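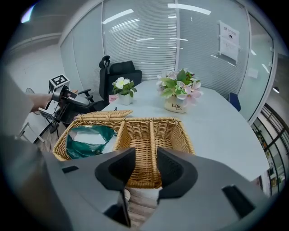

Two-handed capture rules, second revision

The first version of our house rules for hand-held gripper recording fit on one page and was wrong in several places. I rewrote it in September, after the Jokarside sessions. These are the parts that changed.

Scope. The rules cover demonstrations recorded by a person holding a gripper in each hand, on tabletop objects with a lid, flap or divider. They do not cover fixed arms. Those are under the Shabalala cell procedure, and I have left that alone.

Start pose. Both grippers open, both clear of the object, held for 2 seconds before the first motion. The old text said "briefly," which each operator read differently. Short holds make the time alignment between the two streams harder to check.

Marker visibility. A marker may leave view while a hand turns, but it has to come back within 10 frames. If it doesn't, the take is flagged and goes to manual review. We do not interpolate across longer gaps. I tried it on the Pakgate set and the wrist path came out smooth and false.

Object placement. The basket goes at the near end of the table. Anything else on the table stays where it is for the whole block, flower pots included. If something gets bumped, finish the take, log it, and start a new block. Do not put it back by eye. 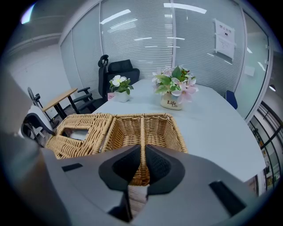
One reader of the earlier draft objected that freezing the background gives you a policy that has memorized a tabletop, and that clutter should be shuffled between takes. I agree with the aim. My problem is with the bookkeeping. Changes between blocks are recorded, changes between takes usually aren't, and an unrecorded change can't be separated from operator error later. So the rule is now 4 takes per block, then rearrange and write down what moved.

Lids. The lid state at the start goes in the log as open or closed. "Partly open" is no longer accepted. If a lid won't stay put, choose another object.

Contact. Close on the rim or the lid edge, never on the weave in the middle of a panel. Wicker gives under the pads, and the recorded finger width then says little about the object.
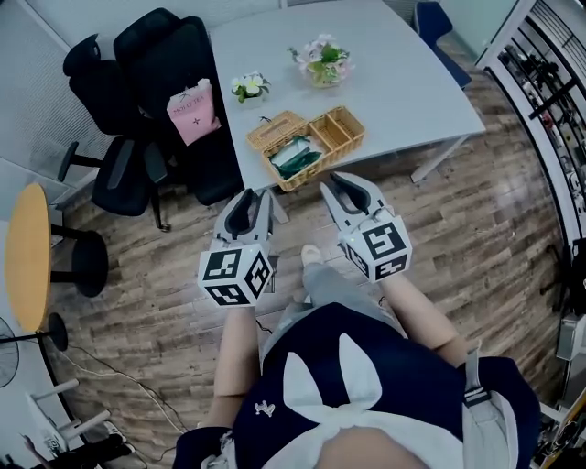
Cables are a separate item now. Any cable on the floor within a step of the operator is taped or moved before the block starts, and the check is initialed. It used to be one line under general housekeeping, where it was easy to skip.

Rejected takes are kept. They go in their own folder with a reason code, and the code list is closed: dropped object, lost marker, wrong start pose, other. "Other" needs a sentence.

Still open is what to do when the two hands finish at different times. The Plultthorpe draft ends the take at the last release. I would end it when both grippers are open and clear, matching the start pose, but that makes takes longer and I haven't measured the cost. The current text follows Plultthorpe until I do.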